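**Board: Procurement and Planning › Humanoids and mobile manipulators**
**Thread: Budgeting a second humanoid station (bathroom tidying task) – what did I leave out?**

---

**shelfpin_oak**
Posted 4th January

I have to hand in an equipment plan by the end of the week and would like it picked apart first. We run one humanoid with two dexterous hands against a residential bathroom set. The task family is small-object tidying at the vanity: toothpaste, toothbrush, cup, towel later on. Management wants a second station running by June.

Current line items:

- Robot, same model as the first, quoted separately by Sosa
- One spare hand, left side
- Vanity, basin, faucet, wall panels, flooring (built by Drilemora, who did the first set)
- Props and consumables: $200 per quarter
- Cable routing and strain relief: $0, using what we have
- Service contract: undecided

The set itself came in at $2689 last time, installed. I expect the same number again unless the stone goes up. Reference for the working area and the reach involved:
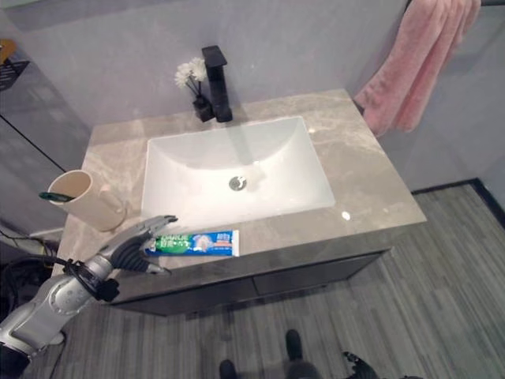

*Station 1, left hand at the toothpaste. Wall-hung vanity, undermount basin.*

Questions: is one spare hand enough, and is the service contract worth it at two units?

---

**torque_ledger**

One spare hand is enough only if both stations are left-dominant. From your reference the work is on the left side of the counter and the right hand is parked low. If that is the normal duty split, your left hand takes nearly all the finger wear and a left spare makes sense. If anybody plans a mirrored set for station 2, you need one of each.

Cable routing at $0 is wrong. You have loops hanging down past the side of the vanity next to the moving arm. Put a number there. We carry $50 per arm for sleeves, clips and a spare connector and we use all of it.

---

**Yaw Gyamfi**

Agree on cables, disagree on the hand. A complete spare hand is the most expensive way to cover finger wear. Ask Sosa whether they sell finger modules and tendon kits separately. On our units a finger swap takes one technician under an hour, and a full hand swap means recalibrating the wrist, so the spare hand doesn't even save time.

What is your counter height, and is it fixed? A fixed stone top is the part of the plan I would question before anything else. Once it's in, the height is in.

---

**shelfpin_oak**

Fixed. Same height as station 1 on purpose, so the data from both can be pooled. I take the point that it locks us in.

Finger modules exist but the lead time is 7 weeks. The complete hand is in stock. That was the whole argument for the hand.

---

**torque_ledger**

Then buy the hand now and order modules on the same PO. When the modules arrive, the hand becomes the loaner for both stations.

---

**pallet_jack_mn**

Going to be the unpopular one. Why real fixtures at all? A painted plywood box with a plastic sink insert costs a fraction of $2689 and the robot doesn't care. Put the difference into the service contract.

---

**Yaw Gyamfi**

The robot's cameras care. Gloss white porcelain, a chrome drain and a matte black faucet in the same view is a hard exposure problem, and it's the one a customer's bathroom will present. If you train on painted plywood you will pay the difference later in relabeling. I have signed off on that mistake once.

---

**pallet_jack_mn**

Fair on the basin. I would still cheap out on the walls and floor.

---

**shelfpin_oak**

Walls and floor are the small part of the quote. The top and basin are most of it, so there isn't much to save.

On the duty split, I went back through the reference stills for station 1. Torque_ledger has it right. The tube and the brush handle are both in the mug at the front-left corner of the counter here, the left hand is just off that corner, and the right is low in front of the cabinet: 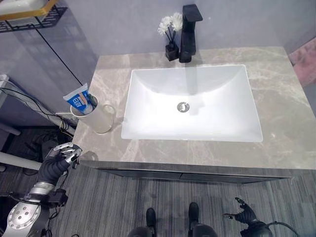
## Revised plan, draft 2

Changes after the comments so far:

1. Left hand, complete, from stock.
2. Finger modules on the same PO, 7 weeks.
3. Cable line added at $50 per arm, both stations.
4. Set stays as quoted by Drilemora. Plywood option noted and rejected.
5. Props stay at $200 per quarter.

Still open: service contract, and whether the props line is realistic.

---

**kelvin_clamp**

Props line is fine if you buy tubes by the case and accept mixed labels. Crimped ends get bent and the tube stops behaving like a full one, so set a replacement rule and write it down. Ours is by weight and by visible creasing. Also add mugs. Handled ceramic gets chipped at the rim and then someone has to decide whether it still counts as the same object.

For service, we priced three: the manufacturer's own, Jireš, and Pondent. Jireš covers labor only. Pondent covers labor and joints but excludes hands, and hands were what we needed covered. We ended up with the manufacturer's plan on one unit and nothing on the other.

---

**torque_ledger**

Covering one of two is odd. Which one do you cover?

---

**kelvin_clamp**

The one with more hours. The serial number is on the contract, so you can't shift it around. I'm not recommending it, it's what fit the budget.

---

**Yaw Gyamfi**

I would go labor only with Jireš on both and self-insure parts through the spare hand and modules. You have already bought the parts coverage, it's sitting on your shelf. Check the response time clause. Ours says next business day but the clock starts when they accept the ticket.

Also, floor space. Drawings from set builders show the set and forget the operator. Allow room behind the robot for a person to get to the stop button without stepping over anything.

---

**shelfpin_oak**

Space behind is adequate, I measured it. Space to the left is the tight side. The arm comes in toward the front-left corner with its cables trailing toward the floor, there is a white rail just below that end of the counter, and another cable hangs near the same edge.
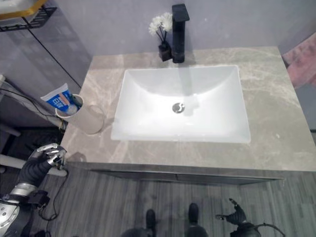 For station 2 I'm therefore asking Drilemora to leave the left end open and move the shelf to the other wall. They say it doesn't change the price if they know before the panels are cut. The cable sleeves get fitted before first power-on, with a tie point at the wrist and another at the shoulder.

I'm also going with labor only on both units, pending the response clause. Yaw, could you send me the wording of yours?

---

**Yaw Gyamfi**

Sent by PM. Look at section four.

---

**pallet_jack_mn**

Still think you're overpaying for stone.

---

**torque_ledger**

Is the second wrist tie point going to limit rotation? We had to move ours back toward the elbow. Measure the slack with the forearm fully rolled both ways before you cut anything.

---

**shelfpin_oak**

Will check on station 1 tomorrow and post the slack figure. Draft 3 goes in with the sleeve length left blank until then.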